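The Arm at the End of the Row

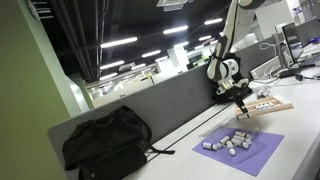
White cylinders going into the wooden tray at Memwood.

214 shares | 3 comments

I got to Memwood a little after seven on a June morning, and Felicja Olszewski was already talking to her robot. "Come on, sweetheart," she told it. It had a small white cylinder in its fingers and was taking its sweet time over the tray.

Felicja packed these by hand for years (570 a shift when her wrists were good!) and now she looks after the arm instead. She calls it Kostik. She lays the parts out on the purple mat, deals with whatever it fumbles, and writes the fumbles down in a notebook. There were 98 in its first week. She read me several of them out loud and enjoyed every one.

So is it faster? Nope, she still beats it. But she goes home and knits now, and she couldn't hold needles last winter. Her pay went up a little after she took the training course over in Plevmont. Two people from the old packing crew moved to shipping, and one of them told me flat out that he misses the table, the gossip mostly. I get that. It's a quiet job now, and Felicja keeps the radio on.

I asked if I could try beating Kostik myself. I did 105 before lunch and my neck hurt for days.

COMMENTS (3)

packrat_jo: My wrists felt this one. Did the pay bump go to the shipping folks too?

D. Ziółkowski: 105 before lunch is pathetic, sorry

mellie: More Felicja please!!

Get our features in your inbox. Sign up for the newsletter.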